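Drolwood teaching group, notes from the Monday meeting, 2019-10-21

I said I'd do the notes this time, so apologies in advance for my style. Seven of us turned up, plus Albane Pons on the speakerphone, and we started late as the phone wouldn't connect until I'd turned it off and on again.

1. Last meeting's notes

Agreed, with one fix. I'd written that the Tundon leader handles were "on order". They aren't, they're still being quoted for. Sorry about that. Changed now.

2. Where we are with the toy bin task

This took up most of the hour, so bear with me! The plan we signed up to in June was 300 good demonstrations by remote control for the Mollel project, all of them with the toy bin and the shape boxes on the green table. We've got 76. I'd hoped for more, but the first fortnight went on getting everybody comfortable with the handles, and I don't think anyone should feel bad about it.

We went through what counts as "good" again, as two people had been marking their own runs quite differently. We settled on this: one toy picked from the bin and let go cleanly over its target, no fishing about for a second go. If you drop it, stop the recording, put the toy back and start a new one. A dropped toy followed by a lovely recovery is still useful, so don't delete it, but please save it in the recoveries folder and keep it out of the main count.

Soft things came up next (they always do). The cloth is a pain to drive for. With the handles you get no feel at all for whether the fingers have hold of a fold or just brushed past it, and I find myself squeezing harder on my side as if that would help. The spiky balls are much kinder. I asked whether we should leave cloth out until we've done the easy ones, and opinion was split, which brought us to the arm's approach into the bin and how much of it we want in each recording.

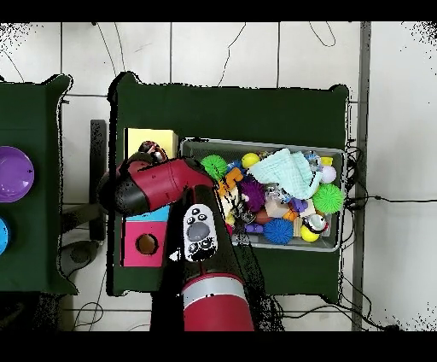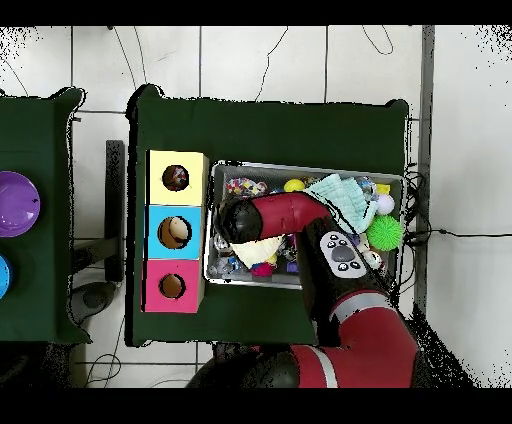

The red and black arm at the green table, with the toy bin and the shape boxes.

Albane Pons felt we were all coming in too fast, and that a learner copying us would pick up the hurry along with everything else. Her suggestion was to slow down well before the rim of the bin and keep to that speed until the toy is out again. She'd also like us to keep the cloth in from the start, even if it costs us a few spoiled runs, as leaving the hard items to the end means they only ever get done by tired people.

I must say that last bit landed with me. Nobody argued, so cloth stays in. We'll each do a mix in every session and slow down on the way in.

3. By hand or by handles?

We'd promised to talk about guiding the arm by hand (holding it and walking it through the move) as against driving it. I tried a few by hand last week and really enjoyed it, you can feel where the thing wants to go. The trouble is that my own arms and sleeves end up all over the camera view, and those recordings aren't much use for what Mollel wants. We agreed to carry on with the handles for the main set and use hand guiding only for teaching newcomers how the joints move. I'd say half an hour of that before anyone touches the handles, but we didn't vote on it.

4. Sessions and breaks

Sessions are now capped at 60 minutes. Past that my own runs get sloppy and I doubt I'm the only one. Two people per session, please, one driving and one looking after the recording, and swap over halfway. The booking sheet is back on the door.

5. Software

The new Miltik recorder is in. It asks for a label before it starts, which is a nuisance the first few times and then you stop noticing. Please write the toy first and the target second ("yellow ball, plate"), all in small letters. I've got a pile of old labels to tidy up and will be at it for a while!

6. Anything else

The lag on the handles seems worse in the afternoons. No idea why. If you notice it, jot down the time in the logbook so we've something to go on.

Actions
Me: tidy the old labels, chase the Tundon quote.
Albane: write half a page on approach speed and send it round.
Everyone: sign up for two sessions before we next meet.

Next meeting same room, same time, in a fortnight.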